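Minutes of the Polling Working Group, Arkmont Civic Survey Office
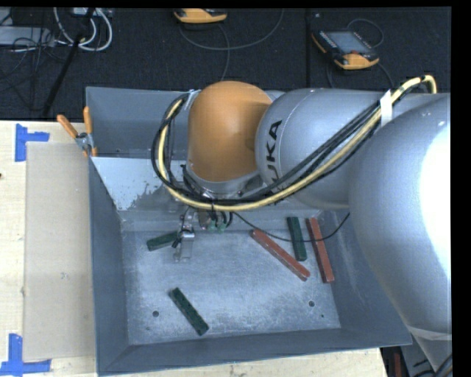 The meeting was opened at 4:10 p.m. in the second floor room. Seven members were present and two joined by telephone. The minutes of the previous meeting were approved with one correction: under item 3, "registered voters" should read "likely voters".

1. Results of the October wave

The field coordinator presented the October survey for the Arkmont mayoral race. The target was 900 completed interviews and 858 were received. The missing interviews are mostly from Rolel, where the telephone list was old and many numbers did not answer. After weighting, the share of Rolel in the sample is correct, but the members noted that the weights for this district are larger than we would like.

Among likely voters the two main candidates are very close, and the difference is inside the margin of error. The group agreed that the public summary must use the word "even" and must not use the word "lead". One member asked if we can say that the incumbent is "slightly ahead". The answer of the chair was no.

Among all registered voters the challenger has a better result. There was a discussion on whether to publish both numbers. It was decided to publish both, with the likely voter number first, and with one sentence explaining how a likely voter is defined.

2. Likely voter questions

The present method uses four questions: past voting, interest in the election, knowledge of the polling place, and stated intention. The member for methods said that the question on the polling place is now weak, as many people in Arkmont vote by mail and do not need to know it. She proposed to replace it with a question on whether the person has a plan for voting, by mail or in person.

Two members were in favor. One member was worried that the change will break the comparison with the earlier waves. After discussion it was agreed to ask both questions in the next wave, and to calculate the result in the old way and in the new way. The decision on which one to keep is moved to the meeting after that.

3. Contract with Jitell

Jitell has sent its offer for the telephone interviews of the final wave. The price for each interview is the same as before, but there is a new charge for calls made after 8 p.m. The office manager reminded the group that the evening calls give us most of the younger respondents, so we can not simply drop them.

It was agreed to ask Jitell for a fixed price for 900 interviews, evening calls included. If the answer is not acceptable, the office manager may ask for a second offer from another company. The group also wants the call records to be delivered every morning - in October they came in one file at the end, and the problem in Rolel was seen too late.

4. Extra sample in Dağdelen

The group discussed an extra sample of 400 interviews in Dağdelen, where the ballot also has the question on the transit tax. The number of Dağdelen respondents in the regular sample is too small for any separate result, and the local newspaper has already asked us for one.

The cost was considered high but possible, if the online panel is used for part of the interviews. The member for methods does not want to mix telephone and online answers without a test. It was decided to do the extra sample by telephone only and to accept that the fieldwork will be three days longer.

The wording of the tax question was read aloud. The first version began with "Do you support the proposed increase", and it was felt that this pushes the answer. The question will use the exact text of the ballot, followed by "for", "against" and "not decided".

5. Publication rules

A short paper with publication rules was circulated before the meeting. The following was accepted:

Every table will show the number of persons interviewed, the dates of fieldwork and the margin of error.
No result will be published for a subgroup which is too small. The exact limit is to be proposed by the member for methods.
The full questionnaire will be placed on the website at the same hour as the results.
Campaigns will not receive the numbers before the public.

On the last point one member asked for an exception of 20 minutes for the press under embargo. This was accepted, with the condition that the embargo is agreed in writing.

6. Other matters

The office printer contract ends soon and will be renewed for one year. The interviewer guide still has the old telephone number on page 2 and it will be corrected before the training.

The meeting was closed at 5:45 p.m. The next meeting will be held after the answer from Jitell is received.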